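Collecting demonstrations one loaf at a time

Unathi Magagula runs data collection for the manipulation group at Rostholm. Her current work is a set of recorded examples for a policy that has to handle baked goods in a woven basket. We spoke in June, in the office next to the lab.

The task has a short written definition: the long braided loaf goes in the basket, and the round bun stays on the cloth. An operator drives the arm and the system records joint positions, gripper width and camera views. "An episode begins when the operator presses the pedal and ends when the gripper is open and clear," Magagula said. "If they hesitate in the middle, we keep it. If they touch the wrong object, we mark it and keep it in a separate folder."
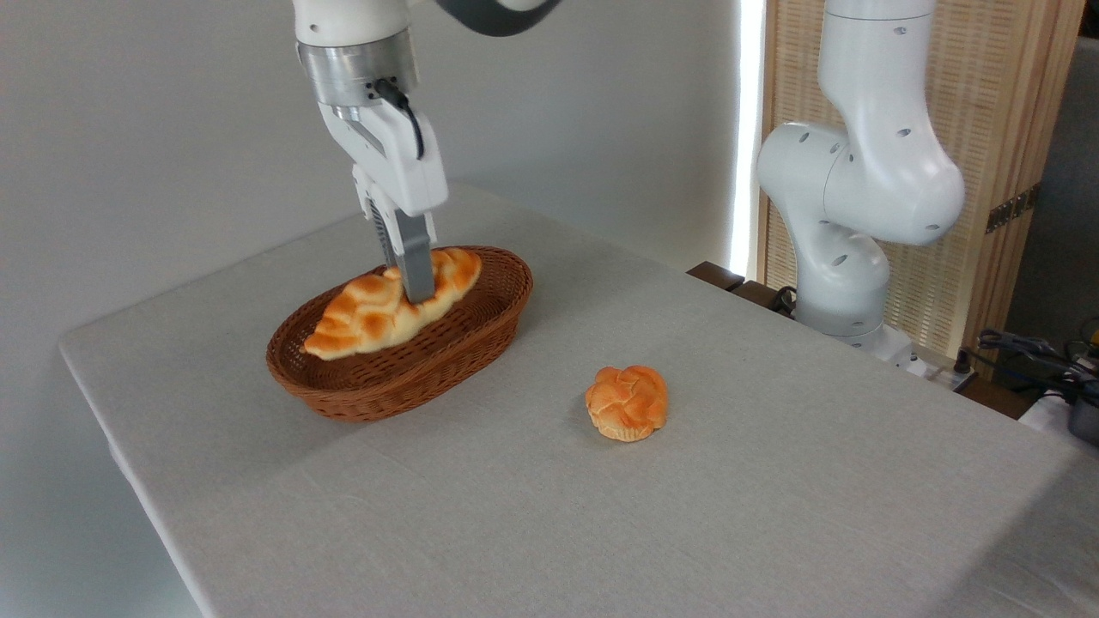 The braid was her choice. A smooth block gives the fingers two flat faces to close on, and a policy trained on blocks learns to expect them. "A plaited surface has ridges at different heights. The contact point moves a few millimeters between episodes, and the operator corrects for it. I want those corrections in the data."

Her first batch had 69 episodes, all recorded by Sandro Cirillo. The trained policy copied his habit of coming in from the same side each time, and it failed when the basket was turned. The second batch used three operators, with the basket rotated between episodes.

Rebecca Cocco, who reviews the recordings, rejects an episode if the time stamps of the cameras and the arm drift apart. She also labels the moment of release by hand. "The gripper width tells you the fingers opened," she said. "It doesn't tell you whether the object was still leaning on one of them."

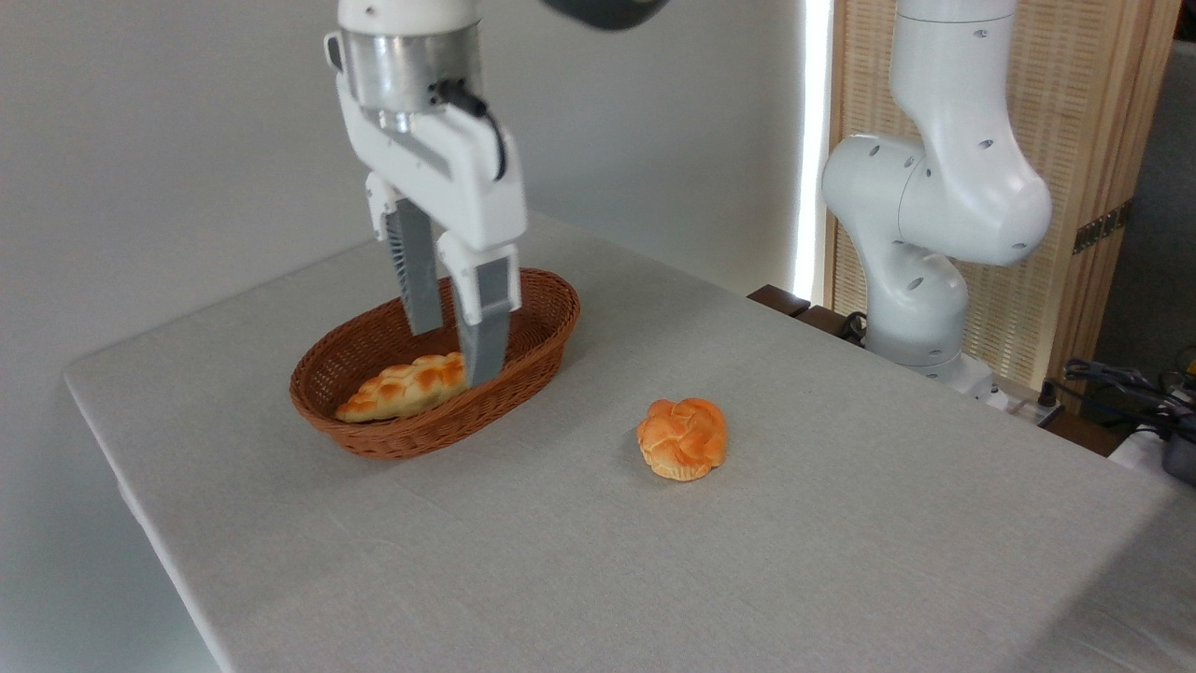
Gripper open inside the basket, with the braided roll toward the front left.

Release is where most of the disagreement lies. Cirillo would end the episode as soon as the fingers part. Magagula wants the full retreat above the rim, since a finger can catch the weave on its way out. For now the longer version is standard, and Cocco's label lets either one be cut from the same file.

The next batch, under the project name Vumero, will add a second basket with a higher rim. Magagula has not decided whether to mix it with the existing episodes or train on it alone first.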